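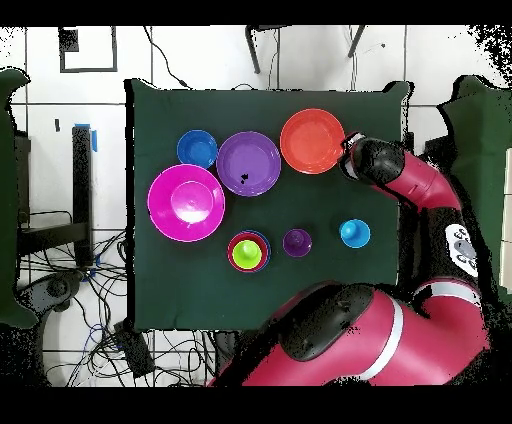
Section 4: Setting up your first dinner plan

Now the fun part! By this point you should have Kaketti installed and your household profile filled in. In this section you'll build a week of dinners, get a shopping list out of it and share the whole thing with the people you eat with. It takes a quarter of an hour the first time and much less after that.

Before you start, have a quick look in your fridge and freezer. Kaketti plans far better when it knows what you've already got, and it's a lovely feeling to see half a shopping list vanish because the peas were there all along.

4.1 Making a new plan

1. Open Kaketti and tap Plans, then New week.
2. Choose the day your week starts. The setting is Monday when you first install it, but plenty of people shop on a Thursday and start there instead.
3. Set the number of people eating each night. You can change a single night later by holding your finger on it.
4. Tap Fill from pantry. Kaketti will suggest meals using the things you've listed.
5. Drag any meal you don't fancy to the bin at the bottom. A new one slides in to take its place.
6. When you're happy, tap Keep.

Note: The starter library has 264 recipes, and 39 of them can be on the table in under half an hour. To see only the quick ones, switch on Short evenings before step 4.

CAUTION: Kaketti's allergy filter works from the ingredients typed into each recipe. It can't read the label on the jar in your cupboard. Always check packets yourself, especially if you've swapped one brand for another.

4.2 Portions for small children

This was the most asked-for change in the Nadiner update, and we're really pleased with how it came out. You can now give each child their own portion size, and the shopping list will adjust to match (no more cooking four full helpings of pasta and scraping one and a half of them away).

1. Go to Household and choose the child's name.
2. Move the slider to Small, Medium or Nearly grown-up.
3. If your child likes foods kept apart, tick Serve separately. Recipes such as the Arango bean stew will then show the rice, beans and sauce as separate steps.
4. Tap Save, then go back to your plan and pull down to refresh.

Note: Portion sizes are only a starting point. Children have hungry weeks! Move the slider as often as you like – your saved recipes won't be changed.

4.3 Sharing the plan

1. Open the plan and tap Share.
2. Type in the other person's email address.
3. Choose Can look or Can change.
4. Ask them to accept the invitation on their own phone.

If two people edit the same night at once, the later change wins. The earlier one is kept under History for 100 days, so you can always bring it back.

CAUTION: Deleting a shared plan deletes it for everybody. To take it off your own phone only, tap Leave plan.

The walk-through in this section was written by Marisol Lindqvist and tested by Abhishek Yadav.

Next: Section 5, Using leftovers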